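Looking after your teeth while check-ups are on hold
From the Lirnia Dental newsletter, March 24, 2020
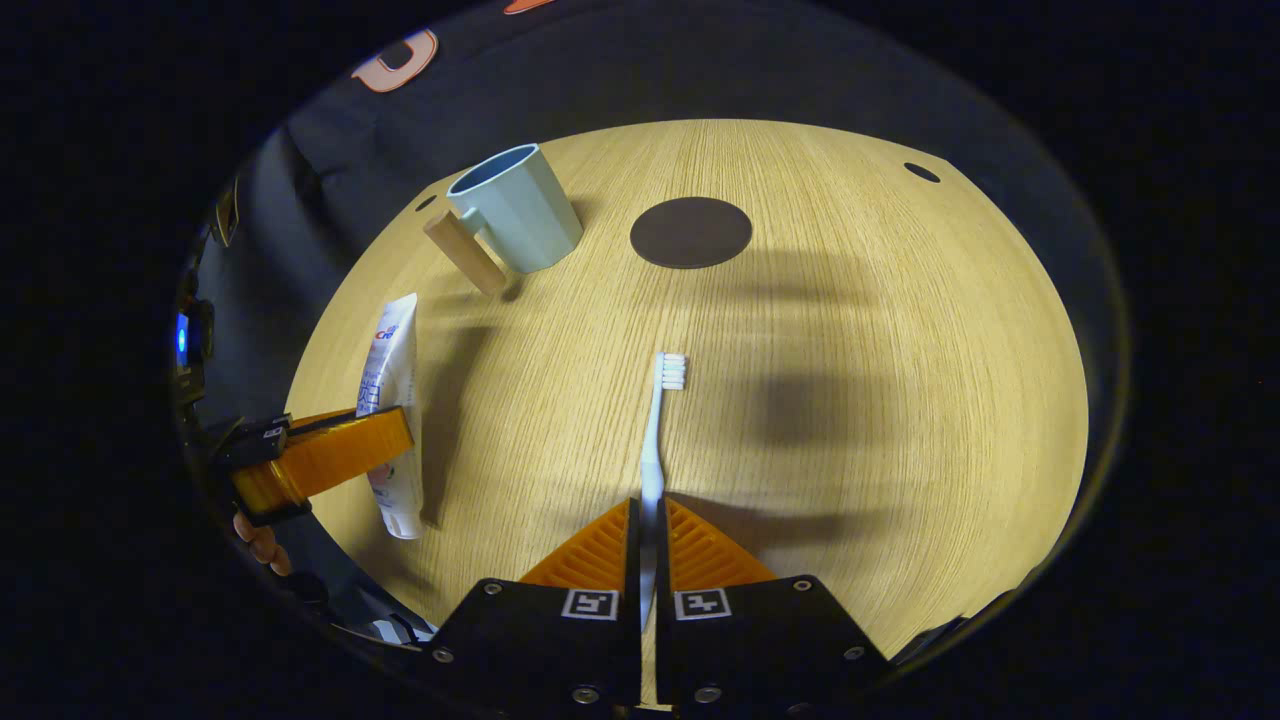

What has changed at the practice
Routine check-ups, hygienist visits and whitening appointments at both our surgeries, Trinport and Lagos Road, have been put off until further notice. If you had a booking with us, you should have had a text or a phone call by now. We had 285 appointments to move and the front desk has been working through them in date order, so if yours is later in the spring and you have heard nothing, please give it a few more days before ringing.

We have kept everyone's place in the queue. When the diary opens again, patients who were part way through treatment will be offered times first, followed by children, then everybody else in the order they were first booked. We don't have a date for this. Our hope is that we will be seeing people normally again by July, but that is a hope and you should not plan around it.

No one will lose their registration for missing a check-up in this period, and there is no charge for any appointment we have moved. If you paid a deposit for hygienist treatment it stays on your account. You can have it back instead if you would prefer, and an email to the Trinport desk with your name and date of birth is enough to set that going. Refunds go back to the card you paid with.

Who to ring and when
The Trinport number is being answered in the usual opening hours. The Lagos Road number now rings through to Trinport, so you will get the same people whichever one you use. Violeta Bustos and Ivana Ibarra are on the phones, and one of the dentists will call you back the same day if you are in pain.

Please ring us if you have:
Toothache that keeps you awake or isn't helped by ordinary painkillers
A swelling in the gum or the face
A tooth that has been knocked loose or knocked out
Bleeding after an extraction that doesn't stop with steady pressure
A broken tooth that is cutting your tongue or cheek
An ulcer that has not healed after three weeks

If a swelling is spreading towards your eye or down your neck, or you are finding it hard to swallow or breathe, don't wait for us. Go to hospital.

Things that can usually wait are a lost filling that doesn't hurt, a small chip, a crown that has come off without any pain, a loose retainer, and bleeding gums. We are still happy to talk any of these through by phone. Please don't come to the door without ringing first.

Brushing
Most of the work of keeping teeth healthy is done at home, and this is a reasonable time to look at how you do it. Dardo Zúñiga, our hygienist, has put together the advice he gives in the chair.

Brush for two minutes, last thing at night and at one other time in the day. The night-time brush is the one to protect if you are only going to be strict about one of them. Your mouth makes less saliva while you sleep, and saliva is a good part of what guards your teeth.

Use a brush with a small head and medium or soft bristles. Hold it so that the bristles point at the line where the tooth meets the gum and make small circles. Pressing hard does not clean any better and over the years it wears the gum back. If the bristles on your brush splay outwards before three months are up, you are very likely pressing too hard.

Do the insides as well as the outsides. Dardo finds that the two places people miss most are the inside of the lower front teeth and the very back of the last molars. Start there for a week or two and see if your mouth feels different.

Electric brushes are good, and so are manual ones. If you already own an electric brush, let it do the work and move it slowly from tooth to tooth. There is no need to go out and buy one.

Spit out the toothpaste afterwards and do not rinse. This is the piece of advice that surprises patients most often. Rinsing with water washes away the fluoride you have just put on. The same goes for mouthwash straight after brushing – if you like to use one, pick a different time, such as after lunch.

Toothpaste
Almost any fluoride toothpaste will do the job. Look on the back of the tube for the amount of fluoride, which is given in parts per million, or ppm. Adults want between 1,350 and 1,500 ppm. The price makes very little difference and supermarket own brands are perfectly good.

Children under three need only a smear of paste, and those from three to six need a blob the size of a pea. Up to the age of seven a grown-up should do the brushing or at least stand there while it is done.

Whitening and charcoal pastes are best left alone at the moment. Some of them are quite gritty, and several contain no fluoride at all.

If we have prescribed you a high-fluoride paste and you are running low, ring the desk. We can send the prescription to the Sallia pharmacy in Trinport or to one nearer to you, and there is no need to see a dentist first.

Between the teeth
A toothbrush doesn't reach the sides of your teeth. Clean between them once a day, before you brush. Small interdental brushes are easier than floss for most adults, and floss is better where the gaps are very tight. The little brush should go in with a slight resistance and never be forced.

Your gums may bleed when you first start. Carry on gently. Bleeding normally settles within a week or two as the gums get healthier, and stopping tends to make it worse. If it is still happening after a month, let us know and we will make a note on your record for when you next come in.

Food and drink
With more people at home all day, we expect a lot more snacking. We are doing it ourselves. From the point of view of your teeth, how often you have sugar matters more than how much you have in one go. Each time you eat or drink something sweet, your teeth are under attack for the best part of an hour. A biscuit at eleven, a spoonful of sugar in tea at twelve and a handful of raisins at two adds up to most of the day.

Try to keep sweet things to mealtimes. Between meals, water, milk and unsweetened tea or coffee are all fine. Cheese, plain nuts, vegetable sticks and toast are reasonable snacks. Dried fruit sticks to the teeth and is better kept for pudding.

Fizzy drinks, squash and fruit juice are acidic even when they have no sugar in them. Wait an hour after any of these before you brush. Chewing sugar-free gum after a meal helps a little if you can't get to a basin.

If a filling or crown comes out
Chemists sell temporary filling kits for a few pounds. Clean the tooth, dry it with a bit of tissue, roll the material into a small ball, press it in and bite down gently. Wipe away anything extra before it hardens. Don't use superglue, on anything, ever. Brenda Durán, our senior dentist, has asked for that to go in this newsletter in so many words after seeing the results more than once.

Keep a crown that has come off somewhere safe, such as a clean jar with a lid. Avoid chewing on that side and don't sleep with it balanced back on the tooth, as you could breathe it in.

If your denture is rubbing, leave it out when you can and rinse with warm salty water. Leave it out overnight in any case.

Children and brace wearers
Benjamín Garrido has 23 patients with fixed braces at the moment and is ringing each family himself. If a wire is digging in, cover the end with orthodontic wax, or with the wax from the outside of a small round cheese if that is all you have in the house. A broken bracket can stay where it is so long as it isn't causing pain. Keep wearing any elastics as you were told to. If you run out, leave a message with Ivana and she will post some.

Children's brushing often slips when there is no school run. It helps to keep it tied to something that still takes place every day, such as getting dressed or the bedtime story. We have a brushing chart that can be printed and coloured in, and the desk can email it to you.

Donations
The jar on the Lagos Road counter came to 189 pounds before we closed the doors there. It has gone to the Trinport food bank and will be spent on toothbrushes and toothpaste, which they run short of every month. Thank you to everyone who put something in.

Keeping in touch
This newsletter goes to 2,000 households by email, and a paper copy goes to patients who have asked for one. If your email address or phone number has changed in the last year, please tell the desk, as texts are how we will send out new appointments. The next issue will have news of opening times at Lagos Road, if there is any by then.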